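4.2 What the wood preference surveys measured

The claim that people prefer tables with visible grain has been repeated so often that few papers now bother to cite a source for it. We traced the citations back as far as we could. Most of them end at the Ovton survey, which asked 299 office workers to rate photographs of tabletops on a scale from "cold" to "warm." Nobody in that survey sat at a table. The raters also had no option for "no opinion," and the report doesn't say in what order the pictures were shown.

The Jardine follow-up is usually cited as a replication. We don't think it is one. It used a different scale and a different set of tabletops, and it dropped 15 of the original items on grounds the authors describe only as "clarity." The surviving items were the ones with the strongest grain. A preference for grain in that set tells us very little – there was hardly anything else to prefer.

Knots are a worse problem. Ovton counted a knot as part of the grain, while Jardine counted it as a defect, so the same board could raise the score in one study and lower it in the other. Marks of this kind are easy to find on a light brown top, as in Figure 3, and how a coder should treat them is far from obvious.
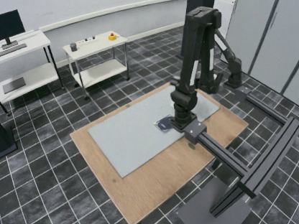

R. Tellisford

Figure 3. Light brown wooden table with visible grain and dark marks in the bare wood (computer rendering). A pale gray-blue mat covers much of the top.

Coverings add a further difficulty. Neither survey recorded how much of the wood was hidden by mats, cloths or papers, although the Jardine instructions mention "dressed" tables twice. If a rater scores a half-covered table as warm, we can't say whether the wood or the covering did the work. The Curkero group tried to fix this by asking raters to ignore anything lying on the surface. We doubt that people can follow such an instruction, and the group offers no check that they did.

Supporters sometimes fall back on history and point to trade catalogs, the earliest dated 1837, that praise "lively" figure in table wood. Sellers praised what they had in stock. We would give this no weight as evidence of what buyers wanted.

None of this shows that the preference is absent. It may well exist, at least for some rooms and some uses. Our view is that the published scores can't settle the matter, and we have left them out of the pooled estimate in Section 5.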